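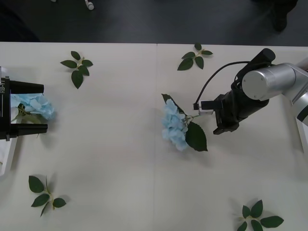 One regular at the Fudomlow studio told me that a class pass only works if you forget you paid for it, and I kept coming back to that remark while I was sorting the attendance logs. She had bought hers in April and couldn't say what it cost.

I looked at two studios, Fudomlow and Ercombe, and both sell the same kind of pass for evening stretch classes. Between them they logged 900 visits over the study period. Of those, 690 were made on a pass and the rest were paid at the door. I had expected the door crowd to be bigger, to be fair, and I went back through the Ercombe sheets twice to make sure I hadn't mixed up the columns (I hadn't).

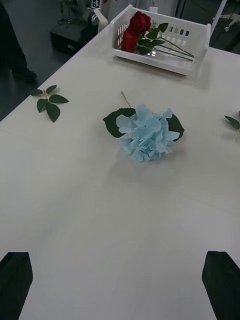 Figure 2. Red artificial roses in a white basket on a white tabletop.

Pass holders came at steadier times. They picked an hour and stuck with it, usually the 6 p.m. class, and they kept to it even when the teacher changed. People paying at the door moved around a lot more, and I can't tell from the logs whether that was about money or just messy work schedules. I'd love to ask them – the sheets only give a time and a payment type.

Visits were entered in the Gebreyes booking software at both places, so the time stamps should line up. Late arrivals are the weak spot, as the front desk sometimes typed them in after class.

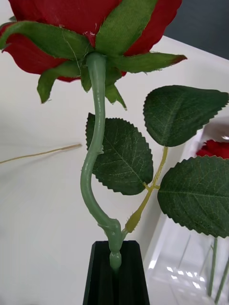 4.2 Missed classes

A no-show was any booked spot that was still unclaimed when class ended. I left out classes the studio itself called off.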